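A Place to Put Things Down

In praise of the big plain table, and the tray that keeps it that way

My grandmother had a rule about the kitchen table, which was that you could do anything you liked on it as long as it was clear by five o'clock. We shelled peas there, mended bicycle tubes, painted a letterbox a colour called Heron (it dried a sort of toothpaste green) and once, during a wet July, took apart an entire mantel clock that my uncle never got back together. At five it all had to go somewhere, and where it went was onto a tray. The tray went on top of the fridge, the cloth came out, and we had tea.

I've been thinking about that tray a good deal lately, having moved into a flat with one proper table and no obvious home for the things that gather on it. So I started asking other people how they manage, and I'm afraid I have become a bit of a bore on the subject.

Akua Asamoah was very patient with me. She sells second-hand kitchen and workshop pieces out of a long, cold shed called Sundimen, and by her own count has 58 trays on the shelves at the moment, down from a winter peak she'd prefer not to discuss. There are tin ones with roses, lacquered ones, bar trays with cork in them, and a whole bay of the stainless steel sort that used to turn up in hospitals and canteens. The steel ones go first. "People pick them up and turn them over and put them down, and then they walk around the shed and come back," she told me, wiping one on her sleeve as she said it. "You can't really say what it's for, so you can imagine it being for anything."

She's right about that! I bought 2 and have used them for seedlings, for spare keys, for a leg of lamb and for sorting out the screws when the bathroom cabinet came down. A raised rim is a wonderful thing. It doesn't need to be high. A finger's width will stop a marble, or a pill, or the last little washer you have been hunting for on your hands and knees since lunch.

What surprised me is how much the table underneath matters. I had always assumed you wanted a handsome one, with a bit of grain and a shine on it, and my friend Octavio Valderrama, who refinishes furniture and has opinions, spent most of a pot of coffee talking me out of the idea. A shiny top throws the light back at you, he says, and a busy pattern swallows anything small. Give him a broad, flat, matte brown any day of the week. You can find a pencil on it.
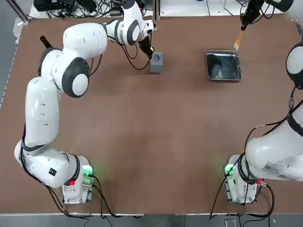 A shallow steel tray with plenty of brown tabletop around it, and a grey block with a round hole in its top.

Steel on matte brown is a pairing I now notice everywhere. The tray picks up whatever is going on above it, all dark patches and pale ones, and the board keeps quiet and lets it. And a single blocky object with a bit of room to itself looks so much more deliberate than the same object in a pile, even when you've only put it down to answer the phone.

Korkor Ankrah, who teaches bookbinding in the evenings, makes quite a ceremony of this. Before anyone touches paper, everything comes off the tables and only what's needed for the first step goes back on. Her students find it maddening for a fortnight. Then they start doing it at home, to the dismay of their families. She keeps a tray at the far corner for whatever is waiting its turn, and she's firm that it stays in the corner, well clear of your elbows.

I tried her method with my own table, and I'd like to report a transformation. What I got was a very tidy table and a chair with eleven things on it. But I did persevere, and bought a third tray from Akua (a dented one, almost weightless), and the chair is down to a cardigan and the post.

If you're shopping for a table, Octavio's advice is to take a sheet of newspaper along and see how many times it will go across. He likes 2 and a bit, opened right out. Mine manages that, just, if I push the fruit bowl back against the wall.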